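Stadwood – Wortliste für Textilien und Haushaltswäsche

Stadwood ist eine zweisprachige Wortliste (Deutsch und Englisch) mit Begriffen rund um Bettwäsche, Decken, Vorhänge und Tischtextilien. Sie ist aus der Arbeit an Versandkatalogen entstanden und wird von Pushpa Malhotra gepflegt. Der aktuelle Stand ist vom Juni.

Inhalt

Die Liste umfasst 2000 Einträge. Jeder Eintrag steht in einer eigenen Zeile, die Felder sind durch Tabulatoren getrennt. Die Kodierung ist UTF-8 ohne BOM, Zeilenenden sind LF.

Felder:
id – fortlaufende Nummer, wird nach einer Löschung nicht neu vergeben
de – deutsche Grundform, Substantive mit Artikel
en – englische Entsprechung, britische Schreibweise
gruppe – Sachgruppe, siehe unten
region – leer, wenn das Wort überall gebräuchlich ist, sonst AT, CH, nord oder süd
notiz – freier Text, höchstens 300 Zeichen

Sachgruppen

Es gibt 10 Sachgruppen, darunter Bett, Fenster, Tisch, Bad, Webart und Pflege. Ein Wort gehört immer zu genau einer Gruppe. »Überwurf« steht unter Bett, auch wenn manche Händler das Wort für Sofadecken verwenden. Solche Fälle sind im Feld notiz vermerkt.

Bei Steppdecke, Tagesdecke und Quilt gab es die meisten Rückfragen. In der Liste bezeichnet »Tagesdecke« die Verwendung und »gesteppt« die Verarbeitung. Eine gesteppte Tagesdecke ist also kein Widerspruch und bekommt im Englischen »quilted bedspread«. »Quilt« allein bleibt den Patchworkarbeiten vorbehalten. 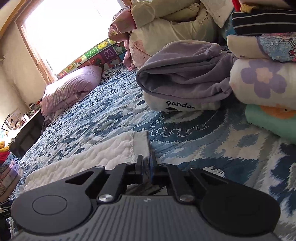
Gesteppte Tagesdecke, gemustert in Blautönen und Weiß (Gruppe Bett).

Farbangaben werden nicht als eigene Einträge geführt. Zusammensetzungen wie »marineblau« oder »hellblau« fehlen deshalb, ebenso die Fantasienamen der Hersteller. Wer sie braucht, findet sie in der Ergänzungsliste Pandey, die getrennt verteilt wird und ein anderes Format hat.

Versionen

Version 2 ersetzt die alte Rosdale-Liste vollständig. Die Nummern sind nicht übernommen worden. Eine Zuordnung alt zu neu liegt in der Datei rosdale_zuordnung.tsv – sie ist bei den Pflegebegriffen noch lückenhaft.

Bekannte Mängel

Schweizer Varianten sind nur bei der Gruppe Bett durchgesehen. Pluralformen fehlen durchgehend. Bei den Webarten stehen einige englische Begriffe noch in amerikanischer Schreibweise.

Korrekturen

Bitte immer die id und eine Belegstelle angeben, am besten aus einem gedruckten Katalog. Änderungen werden dienstags eingearbeitet. Sammelkorrekturen bitte als Tabelle mit denselben Feldern schicken, unveränderte Zeilen vorher löschen.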